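Print this item | E-mail this item

Do we need another shape board?

Skedetti has put its red foam block back in the toy catalog for July, and the blurb promises "hours of focus" for ages 2 to 6. I have my doubts. My own kid was done with ours before the coffee was – and then wanted the box.

The foam is quiet when it hits the floor, I'll give them that. But a star hole only helps if you still own the star, and replacement pegs are sold separately. Huw James at the Condora toy library says loose pegs are what he gets asked for most. I'd borrow one from him before buying.

Print | E-mail

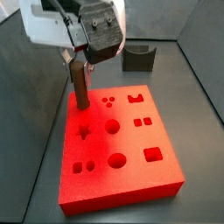 Dark brown peg at the corner of the red foam block, with the star, round and square holes.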